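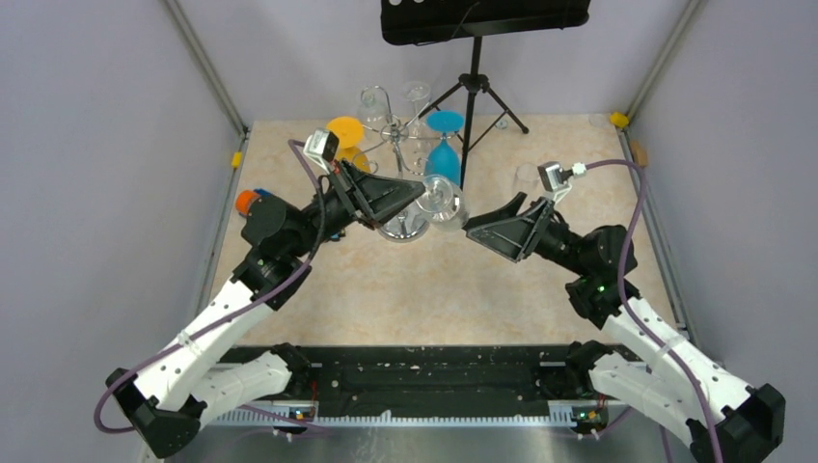
Cusstead shops get later hours in October

Stores on the main street in Cusstead will stay open until 9 p.m. every Wednesday in October, the town council decided this week.

The council voted 6 to 4 in favor of the trial. Until now, most shops in the center had to close at 6.

Halima Ezeani, who runs a kitchen and glassware store near the bus station, had asked for the change.

"People get off the bus from Ivness and we're already locked up," she said.

Council member Aurel Roman voted against it. He said small family shops would have trouble paying for the extra staff.

Of the 50 shops in the center, 33 have signed up. Parking behind the library will be free after 5 p.m. on those nights, and the last bus to Drirau will leave at 9:20 instead of 8:45.

The council will look at the results in November. Shop owners can still join by calling the town office.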